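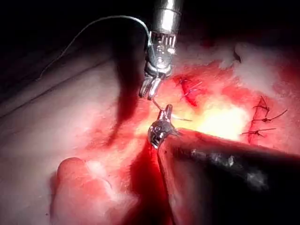

Start with the contact sheets, Fotini Spanos told me on the phone, and don't let him talk you out of it, the prints are only half of what he does.

So I started with the contact sheets. Savvas Giannakopoulos keeps them in flat gray boxes under the bed in his apartment above Clondier, the shoe repair shop, and it took us most of a morning just to get through the ones from July. He photographs the same four blocks of Gauthier Street, always on film, always on foot, and he has been at it long enough that the kids in the first boxes turn up as parents in the later ones.

"There's the fish man," he said, tapping a frame with a pencil. "There's the fish man's son. Same apron, I think."

It's wonderful stuff. In one picture a woman carries a birthday cake through a rainstorm under a folded beach chair. In another, two barbers stand smoking in their doorway with exactly the same bend in the knee. Giannakopoulos doesn't crop, and he almost never shoots from the hip. He walks up, nods, and raises the camera — a battered rangefinder with tape over one corner — and people mostly go on with whatever they were up to.

The show that opens at the Omance gallery on 19th August has 100 of these photographs, picked from a longlist of 2942. Lihua Du, who runs the gallery, did the picking with him over a very long spring. They argued. He wanted more of the early pictures, the ones with the tram wires still up, and she wanted the color work from after 2000, which he had never shown to anyone.

She won that one, and I'm so glad she did! The color pictures fill the back room, and they're a surprise even if you know the black-and-white work well: a green awning throwing its light on a whole family at lunch, a bus shelter at dusk with one red glove on the bench. He says he only bought color film that year because the store was out of the other kind.

Araba Nutsugah printed everything by hand in her darkroom across the river. She spent 19 days on the back room alone, and the picture of the bus shelter took her four tries before the red sat right. Giannakopoulos went over on the ferry to see each version. He brought pastries and, by her account, very few useful comments.

When we'd closed the last box he put on his jacket, checked the film counter, and asked if I minded walking while we talked. We got as far as the pharmacy. A man was trying to fold a stroller with one hand, a baby on his shoulder, and Giannakopoulos was already across the street.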